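Speaker notes - student robotics talk, Borkville
Slot is 14 minutes plus questions. Don't rush the water part, people always want more of the water part.

OPENING
Hi everybody, I'm Glenys Katene, I run the after-school robotics club at Ellery. Thanks for having me, and thanks for sitting through a talk after lunch.
Say who the club is. Nine students this year, mixed grades, most of them had never touched a robot arm before they joined. Two came over from the art room and are now our best programmers (let that land, somebody's kid in the audience is in the art room).
Quick show of hands: who has ever spilled soup while serving it? OK. Keep that in your head.

WHAT WE SIGNED UP FOR
The Dondden student challenge gives you a list of household chores and you pick one. Most teams pick stacking or sorting. My students picked scooping water with a ladle, and I tried pretty hard to talk them out of it. I lost the vote.
The reason I was nervous: a block stays where you put it. Water moves when you move, and it keeps moving after you stop. I drew this on the whiteboard and they thought it sounded great.
Our budget was 865 dollars, and most of that went on spare fingers and a replacement cable. The props came from people's kitchens and bathrooms and the bottom of my desk drawer.

THE TABLE
The rule we made early on was no clean tables. Real kitchens have junk in them, so we practice with junk. Anyone in the club can add a thing to the table before a session, and the arm has to get its job done without plowing through it. There were arguments about the bear. The bear stayed.
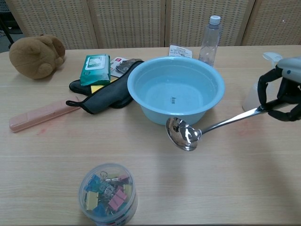 So the first month was only about the grip. A ladle handle is long and thin and shiny, and all the weight is at the wrong end. Pick it up too near the tip and the bowl swings like a pendulum. Our first fix was to squeeze harder, which did nothing except make a nasty noise. The second fix was to hold it lower down, and that helped a lot more than I want to admit in front of my own students.
Pause here and tell the noise story if there's time. Skip it if we started late.

Shiny metal was the other headache. The vision code we started from, a package called Stakora, kept losing the bowl against bright reflections. One of my ninth graders said, fine, don't look at the bowl, look at the rim of the basin and work out the rest. It took her a weekend. I would have taken a lot longer!

THE NUMBERS SLIDE
We logged 300 scoops. Don't read the whole chart out. Just point to the long flat stretch where nothing got better, and say that I almost called it off right there.
What got us moving again was slowing down. They had been trying to lift fast because the challenge is timed. Then they lifted slow for a week, got it steady, and only after that did they start shaving off seconds.
Somebody will ask about spills. Yes, plenty. We keep towels under the desk and the power strip up high. Put the power strip up high, please, if you take one thing home from me.

WHAT I'D DO DIFFERENTLY
Start the notebook on the first day. We started ours in week three and there are things we did in week two that worked and we can't remember how.
Let students drive sooner. I hogged the controls for too long - I was scared for the arm.
Buy two ladles.

WHAT'S NEXT
In July we're running an open practice week at Ellery. Any school near Borkville can bring a team, and you don't need your own arm, we'll share ours. Sign-up sheet is by the door.
Thank the parents for the rides. Thank the front office for letting us stay late.
Questions. If it goes quiet, ask them what chore they'd pick.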